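Why Does an Alarm Clock Have Two Bells?
By Ánh Phùng

Maybe you have seen an old kind of alarm clock, with a round face and two little bells on the top. It is called a twin-bell clock. Do you know what makes the noise?

Between the bells there is a small hammer. When the time comes, the hammer moves very quickly from one bell to the other. Ding-ding-ding-ding! In 10 seconds it can hit the bells 200 times. It is hard to sleep with such a noise!
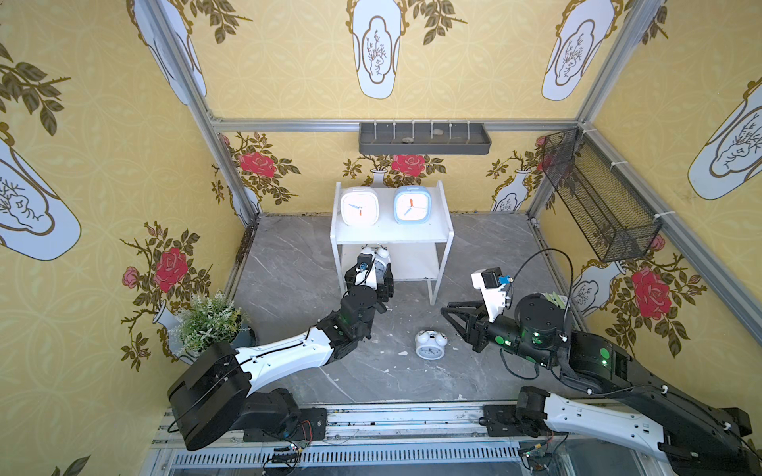
Not every clock needs bells. Many desk clocks are square and flat, and they stand well on a shelf. Some of these make a beep from a tiny speaker inside.

To read any clock with hands, look first at the short hand. It tells the hour. Then look at the long hand for the minutes. Colored hands can help you to see which is which.

Try this on Saturday: ask your family how many clocks you have at home. My friend Obsa found one in the bathroom, behind the towels, and it was still ticking.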